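Rosenthal Opens Londora Tableware Line to Community Kitchens and Cafés

Skoltine, the housewares maker, today announced the wider release of Londora, a line of shallow round dishes for shared dining rooms, small cafés and home kitchens. The line was first sold only through the company's Rosenthal Street showroom. Beginning in April, it will also be available through Bament, the regional kitchen supply distributor, at all 15 of its counters.

Londora was developed over two years with a simple aim: to give people who set and clear tables every day a dish that is easy to pick up, easy to stack and pleasant to look at. Each piece has a flat inner floor and a raised rim. The opening range includes white and a soft mint green, and the two colors are intended to be mixed on the same table.

"Most of the requests we received were about color," said Rongrong Song, head of product at Skoltine. "Customers liked white, and they wanted one more shade that would sit quietly beside it. We went through a long list of greens. Several looked fine in the studio and far too strong on a table set for lunch. The one we kept is pale enough to use every day."

The first production run is 3,000 pieces. Of these, 867 have been set aside for community kitchens and senior dining programs, which may order at the trade price with no minimum quantity. Organizations that wish to apply should contact their nearest Bament counter and ask for the Londora community form. Orders will be filled in the sequence in which they are received, and any pieces not claimed will return to general stock at the end of the season.

Bament will sell the dishes singly and in sets of six. Sets may be ordered in one color or divided evenly between white and mint. Single pieces will be kept at the counter so that customers can replace a chipped or broken dish without buying a new set – a point raised often by café owners during the showroom period.

"Our customers buy for rooms that are busy from breakfast until closing," said Samran Thongdee, director of purchasing at Bament. "They ask whether they can get the same dish again next year, and whether it will fit the shelf they already have. Skoltine has agreed to keep both colors in regular production, and we were glad to have that in writing before we placed our order."

The two companies have also prepared a short guide to table layout, written for staff and helpers who are new to serving. It covers the spacing of dishes on small tables, the use of a second color to mark a place or a course, and the order in which a table should be cleared. Printed copies will be offered at each counter free of charge.

The Rosenthal Street showroom will hold an open house on Sunday, from 10 a.m. to 4 p.m., where visitors may handle the full range and place advance orders. Staff from Bament will be present to answer questions on delivery and trade accounts. Registration is not required. Parking is available behind the building – please use the side entrance, as the front doors are being repainted.

Retailers outside the Bament region may write to the Skoltine trade desk for terms. Further colors are under review, and no date has been set for their release.

Media contact: Skoltine Press Office, Rosenthal Street showroom

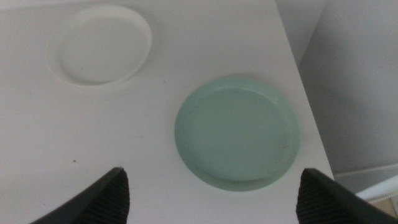 Round dishes in white and mint green on a white tabletop.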